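A morning among the towels: the Serkora open day at Ovberg

I went to Ovberg on October 15, 2024 for the household textiles open day, expecting a leaflet and a biscuit, and stayed until they were stacking chairs (my train ticket had cost 1,368 and I meant to get my money's worth!). Registration was upstairs, past the old Dantas loom, and the first thing anyone handed me was a flannel to feel.
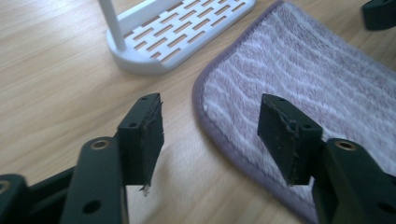

The cloth table

What a lovely half hour this was. Lilac and white stripes, shaggy on one side, with a smoother mauve edging that I kept running my thumb along. Our guide talked about pile length and why a bound edge outlasts a cut one, and I filled 7 pages of my notebook before tea. 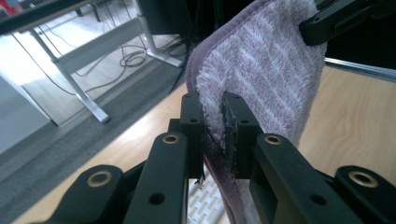 Racks and hanging

I'd never given towel racks a thought, and now I look at them everywhere I go. The white one stood on a pale wooden table with a beautiful long grain, and the talk was all about spacing: leave air between the layers, hang from the fold, don't bunch two towels on one bar.

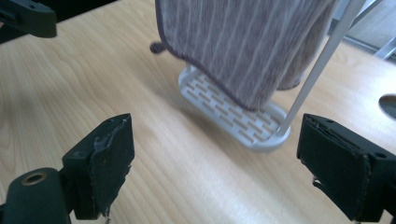
Kjell Isaksson disagreed about the fold and said a towel should always go over the bar a third of the way down, so the thick hem doesn't sit against the thick middle. We argued it happily all the way to the canteen.

After lunch it was back to terry, pale mauve with white stripes and a darker purple border. Folded over, the looped side has a ribbed look I'm very taken with, and I've asked Gasow whether they stock anything close. 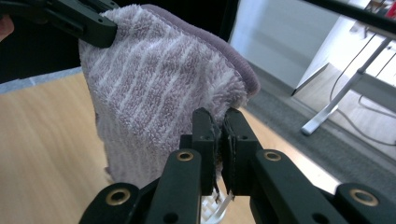 Getting there

Bus 10 stops at the gate. The next open day is in January, and booking is by post or at the front desk.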